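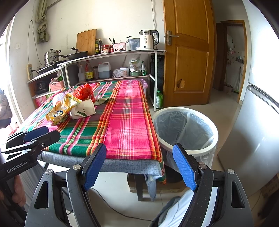

3.2 Angler interviews and catch diaries

Catch data came from two sources: interviews at the boat ramps and paper diaries kept by anglers at home. The interviews covered the north ramp at Hulden Lake and both ramps on the Toder Reservoir. Interviewers worked from first light until noon, then again for the last three hours before sunset. They asked each party how long it had fished, what it had tried to catch, what it had kept, and what it had let go. Kept fish were measured on a board when the party agreed. Released fish were recorded from memory, so their lengths are left out of the analysis in Section 4.

In all, 642 parties were interviewed. Parties that had fished less than half an hour were entered in the log but dropped from the catch rates, as were guided trips. Guides on the Toder tend to move clients between spots by radio, and their catch rates are not comparable with those of private boats.

The diary group was recruited from the state license list. We mailed 2,000 invitations and enrolled the first 200 license holders who returned a signed form and had fished either water in the past year. Each received a diary, a pencil, a tape, and a stamped envelope for every month of the season. Diary keepers were asked to write up a trip the same evening, including trips with no catch. Blank trips are often left out of diaries of this kind — the monthly reminder card repeated the request in larger type.

Yolanda Pennington and Dexter Yazzie entered the diaries separately, and the two files were compared line by line. Where they differed, the original page was pulled and read again. Most differences came from handwriting, above all "wb" (white bass) read as "w6". Species that could not be settled were coded as unknown. Walleye and sauger were pooled on the Toder, where many anglers do not separate them.

The ramp at Zamora Point was closed for repairs in September, and boats that would have launched there used the south ramp instead. We did not adjust for this. Effort at the south ramp in that month should be read as effort for the whole lower basin.

Diary keepers could fill in up to 2 trips per page. Longer outings with an overnight stay were split at midnight, following the rule used in the earlier Uditz survey.

Figure 1. Table with a plaid cloth, a tissue box, and a snack bag.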